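Unit 4: Shading a Curved Surface

Last unit we drew outlines. Now comes the fun part - making a flat sheet of paper look like it has a belly! Everything in this handout can be done with a soft pencil, a kneaded eraser and one desk lamp, and I promise your drawings will change overnight once you start seeing it.

Terms to know
Form shadow: the side of an object turned away from the light. Its edge is soft on anything round.
Cast shadow: the dark shape an object throws onto something else. Its edge is usually crisp close to the object and blurs with distance.
Core: the darkest strip of the form shadow.
Reflected light: a weak glow inside the shadow, bounced back from the table or wall.

Why round things fade
A surface facing the lamp squarely gets the most light. Turn it away and the same light spreads over more area, so it looks dimmer. On a box the change happens all at once at the corner. On a column it happens little by little, and that slow slide from light to dark is what your eye reads as "round." You can draw a very convincing column with hardly any outline at all. Try it, it's wonderful.

Radomir Softić's column studies (in the Trajkovski reader) are well worth a long look. He keeps his lights almost bare and lets 2 or 3 middle grays do the work.
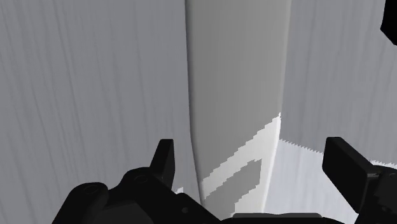 A cast shadow is just as useful, and beginners forget it all the time. When it falls across a curved surface it bends with the surface, so even a plain stripe of shadow tells the viewer what shape is underneath. Squint at it before you draw. Squinting kills the small details and leaves you the big shapes.

For next class
Fill a page with a mug or a jar under one lamp, lit from the side. Then move the lamp up high and draw it again. Kalliopi Živković will bring the plaster casts, so leave room in your sketchbook - up to four pages.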